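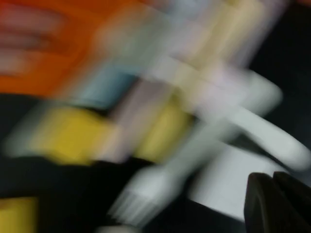 Orange, light blue and cream on a dark background

The Tovton Lunch Roll

I make these in the back room at Gimville, on a sewing machine that used to belong to my aunt, and yes, I still eat lunch out of the very first one. It's a cotton canvas roll with four narrow pockets for cutlery, one wide pocket for a napkin, and a flap that folds down over the top so nothing slides out in your bag. Roll it up, wrap the tie twice, done!

The canvas comes from Skandton and it's a bit stiff when new. Give it 2 or three washes and it goes lovely and floppy. I hem everything double (Irén Bognár taught me that, and she was right, the single hems I did at the start all frayed at the corners). The tie is cotton tape, stitched down in a box shape so kids can yank it.

Colors right now are Brick, Oat and Pond. Brick sells out first every time, so I cut extra in November and I still have plenty. If you want a name stitched on the flap, put it in the order notes – up to ten letters, and please check your spelling, I stitch exactly what you type. 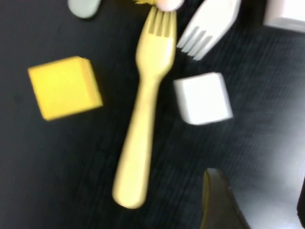 Pale yellow plastic fork

Cutlery isn't included. The pockets take ordinary forks and spoons, plastic or metal, and most kids' sets too. Chunky camping handles are a squeeze. Lahcen El-Sayed wrote to ask about chopsticks and they do fit, they just poke out past the flap a little.

Washing: warm, with anything you like except white shirts the first time (Brick runs a bit). Line dry. I iron mine maybe once a year.

I sew in batches of 50, and I'm halfway through the next one as I type. Orders usually leave here within three working days, a bit longer if there's a name on it. Schools and offices wanting 100 or more, write to me first so I can get the canvas in.

Tamás Hegedűs keeps asking for a left-handed version with the tie on the other side. It's coming – I've cut two samples and I don't love either of them yet.

Item number 1655
Updated 2020-12-13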